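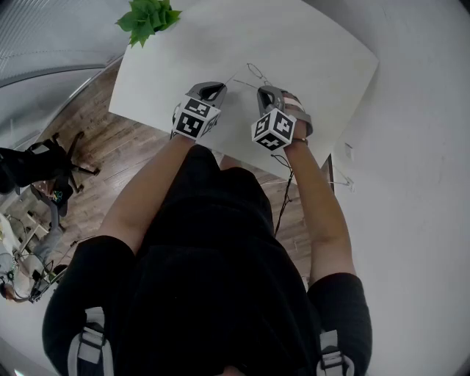 18 Jul 2023

Óculos de armação fina em arame, mesa branca. Entrada sobre o protocolo de dobrar e pousar, e sobre a limpeza das lentes, que ficou por fechar na versão anterior.

Material: um par de óculos de aro metálico, hastes compridas, sem graduação relevante para o trabalho. Pano de microfibra Drustau, frasco de solução Premness de 100 ml, caixa rígida Remance. A mesa mantém-se como está. A planta fica no canto, serve de referência para orientar as fotografias do registo.

Posição de partida: óculos abertos, pousados sobre as hastes ou sobre os aros, conforme a série. Anotar sempre qual. Na versão anterior faltou esta coluna na folha e as linhas ficaram sem utilidade para comparar. Refazer a folha antes de setembro.

Observações sobre a armação:

O arame cede com pouca força. Pegar pela ponte ou pelo aro junto à charneira, nunca pela ponta da haste. Uma haste puxada pela ponta abre para fora do plano e depois não fecha paralela à outra. O desalinhamento mede-se com os óculos dobrados, pousados com as lentes para cima: se uma das pontas levanta da mesa, vai para ajuste.

Ordem de fecho: haste esquerda primeiro, direita por cima. A caixa Remance foi desenhada para essa ordem e com a inversa a tampa encosta à charneira. Com a caixa Stougaard é indiferente, mas manter a mesma ordem para não haver duas instruções.

Contraste: o metal fino sobre tampo branco lê-se mal nas fotografias tiradas de longe. Sombra curta, linha quase contínua com o reflexo. Proposta - experimentar uma folha cinzenta mate por baixo, gramagem 200, cortada à medida do tampo. Não usar papel brilhante. Fica por decidir se a folha se fixa com fita ou se basta o peso próprio.
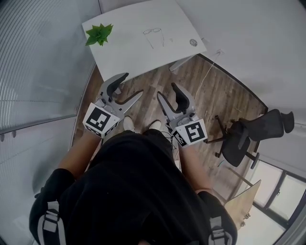 A folha, se vier a ser usada, não deve passar por baixo do vaso. O canto da planta fica livre e o corte faz-se em esquadria à volta da base. O disco redondo com desenho pode ficar na mesa, do lado direito, desde que conste no registo da série. Já apareceram séries com e sem disco misturadas na mesma pasta.

Limpeza: a solução aplica-se no pano, não na lente. Duas passagens por face, do centro para fora. Com a solução pura ficam marcas junto ao aro, onde o pano não chega. Diluída em água destilada as marcas diminuem, mas demora mais a secar. Volume preparado: 500 ml, etiquetado com a data. Não guardar na mesma prateleira do álcool.

Desgaste: o fabricante da caixa não indica número de ciclos para a charneira. Para o par de referência assumimos até 4 séries por dia e reaperto dos parafusos no fim. Chave de relojoeiro, sem forçar. Parafuso moído substitui-se, não se reaproveita.

Pendente:
- acrescentar à folha a coluna da posição de partida e a do disco;
- pedir segundo pano Drustau, o actual larga fio na bainha;
- comparar fecho na caixa Remance e na Stougaard com o mesmo par;
- confirmar a diluição da Premness e escrevê-la no frasco.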